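Drondgate hall fit-out, interim progress report
To: Nurhan Coşkun, Quintero small spaces grant
From: Jhonatan Ticona
November 11, 2022

Nurhan, sorry this is short on polish. Budget sheet comes separately, I still need two receipts from the electrician.

Where we are

Main hall usable. Not finished. Lights on, AC hung, both upper levels have their railings. Furniture coming in bit by bit, mostly secondhand. Spend on furniture to date is $1485 against the line you approved in August, so we're under, but chairs are not all in yet and chairs are what eats the money.

Tables. We went with a mix in the end. Round wooden one for shared work, small round pedestal table with the black marbled top for coffee or two people talking, rectangular desks with the dark brown tops and white metal legs for anyone who needs to spread out. The round one gets picked first every time. People can stand right up to it from any side and nobody ends up at the bad end. Would like a second, same size, if there's money left at the close.

Floor. Kept the dark glossy finish. Your question from the last call was whether it would show everything. Yes it does, dust and footprints mostly. Looks good the rest of the time. Mopping is on the weekly list now, used to be every other week. 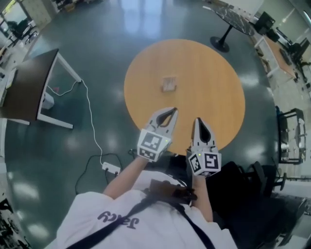
Round table in use, desk and power strip to the left.

Power. This is the weak spot and I'd rather say so now. Outlets are all on the walls and the desks are not, so we are running power strips across the floor to reach them. Works, but it's cables where people walk. Quote from Vesano for floor boxes was too high. Plan B is flat cable covers plus moving the desks closer to the wall side, which costs next to nothing. Covers ordered from Skurby, 3 long ones, not here yet. Will send a note when they are down.

Storage. White shelf unit is in. Needs labels. Small stuff still ends up under desks in boxes, we'll get to it.

Entrance end

Glass doors and the tall panes are staying as they were, black frames and all. Daylight from that side is the best thing about the building, you get the trees through it and half the day you could do without the lamps. No blinds for now. Two people asked about glare on screens, so that may come back as a request in the next round, just flagging it.

Coats: the clothing rack in the corner is what we have got until the hooks go up. It does the job, though it will be packed in winter. Deliveries get parked just inside the doors on a cart and that is where they tend to stay. I want a proper spot for them before we open to the evening groups. The cart in front of the doors has to move regardless, fire inspection will pick that up in a second.

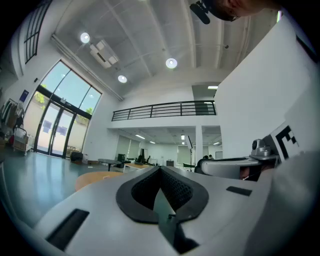

Entrance end of the hall, ceiling lights on.

Upstairs

Railings are all black metal, done by the same shop. Sound carries from up there more than we thought. Somebody on a phone call upstairs is heard by the whole floor. Trying felt panels on the back wall first before spending on anything bigger. 17 panels, donated, glue only.

Lighting under the overhang was the item that ran over in time. One rectangular fitting was faulty and had to go back, then the replacment came in the wrong color. Sorted now. Round lights in the main ceiling had no problems.

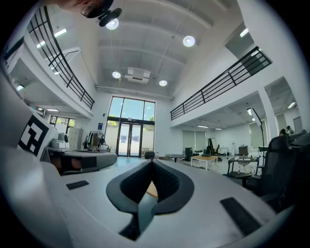
DRONDGATE, November. Rest of this covers the ceiling works and what is left to do.

Ceiling work signed off. White paint throughout, beams included, one coat more than planned as the old stain kept coming thru. AC units are up and serviced. Heating side has not had a real test yet with the hall full, tall room like this and all the warm air goes to the balconies. Will report temps in the next one.

Sign-ups for the space stand at 43, target was lower so that's good. Most want evenings.

Left to do:
Cable covers down, desks shifted
Coat hooks
Delivery spot, cart away from doors
Felt panels upstairs
Remaining chairs
Labels on shelves

Need from you: ok to move what's left in the lighting line over to furniture. Small amount, but the agreement says ask first so I'm asking. Also the date for your visit, mornings are easier for me.

Jhonatan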